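Kirnby Tub Club - your questions answered

We love a good sort-out at Kirnby, and so do the people who write to us! These are the questions that come up most, with answers from Rhonda MacLeod, who started the club in her own hallway with one metal bin and a lot of stray gloves.

What is a tub sort?

You take one big open bin, walk through the house and drop in every small thing that has wandered off. Hairbrushes, cups, pens, tape measures, the lot. Then you carry it to a table and find each thing a home. It's wonderfully simple, and you can do a whole floor before your tea goes cold.

Why metal bins and not baskets?

Baskets are lovely to look at, but small things vanish into the weave. A metal bin with sloping sides keeps everything in plain sight on the bottom, and you can wipe it out afterwards. Ours have plenty of scratches by now and we like them all the more for it.

How many bins do I need?

Two is perfect. One for things that stay, one for things that are leaving the house. I tried 4 once and spent the whole afternoon deciding which bin was which!

Where do I get one?

Catering suppliers, school clear-outs, car boot sales. My first was a Zilmont from a bakery that was closing down, and I still use it every week. Look for a rolled rim if you can - it's so much kinder on the hands.

Does it matter if the bin has holes in the bottom?

Small ones are fine for this job. Just keep hairgrips and loose screws in a jar, and don't put anything in there that might drip.

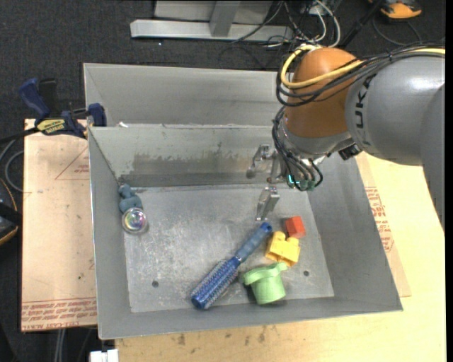
How do I clean a round hairbrush before I put it away?

Slide the tail of a comb under the hair and lift it out in rows, working from the tip to the handle. Swish the bristles in warm water with a drop of shampoo, rinse, and leave the brush bristles down on a towel overnight. It feels like a new brush!

What about cups that turn up in bedrooms?

Straight to the kitchen, please, before anything else gets sorted. Members of our Saithong group do a cup round first and the bin second, and I've happily copied them.

Can children join in?

Oh, they're brilliant at it. Give them one room and one kind of thing to look for. My record holder found 13 pens under a single sofa.

When is the next swap table?

September, at the Flino hall, doors open at ten. Bring your leaving-the-house bin and a bag for whatever you fall in love with.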